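Film Distribution and Audiences
Handout 6: The release date and the announcement poster

Set reading should be completed before the Monday seminar. Students who missed the previous session should first read Handout 5, which covers the terms "territory", "window" and "print run".

6.1 Why the date matters

A distributor commonly fixes a release date before a film is finished. The date governs the booking of screens, the purchase of advertising space and the delivery of dubbed or subtitled versions. Holiday weekends are the most sought after, as families are free to attend together, but they also bring the heaviest competition. A smaller film placed beside a large one may lose its screens after a single week.

6.2 Case study: Gresirari

Gresirari, a period melodrama directed by Markos Mavromatis, was announced by the production company Estex with a poster and a two-line statement. Neither the cast nor the composer was named. The poster carried only the title and the word "October".

The regional distributor, Pleveo, had asked for a spring opening on 600 screens. Estex preferred the autumn holiday and accepted a narrower release in exchange. The correspondence between the two firms is included in the course reader and should be read closely, in particular the passages on who would bear the cost of a postponement.

The film was moved once. The revised poster kept the artwork and replaced the month. Trade papers treated the change as a sign of trouble with the edit; the producers attributed it to the late delivery of the songs.

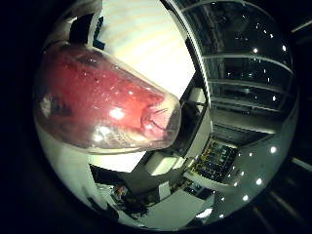
6.3 Clashes and settlements

When two large films claim the same weekend, one usually gives way. Settlements are reached in private and announced as courtesy. Loïc Rolland, in the essay set for this week, argues that the public statement of goodwill is itself a piece of publicity, as it brings both titles before the reader at no cost. His evidence is drawn from 13 pairs of films, and students should consider whether the sample supports so broad a claim.

Compare the treatment of Tam, a thriller which kept its date against Gresirari and opened in smaller towns first.

6.4 For discussion

What does an announcement without a cast list ask of its audience?

Who gains when a date is moved, and who pays?

Should a distributor be free to refuse a date chosen by the producer?

6.5 Written work

Submit an essay of 2000 words on question 2 or question 3 of the printed essay list. Footnotes are excluded from the word count; the bibliography must be given on a separate sheet. Posters may be reproduced where they are discussed in the text, with the source stated beneath.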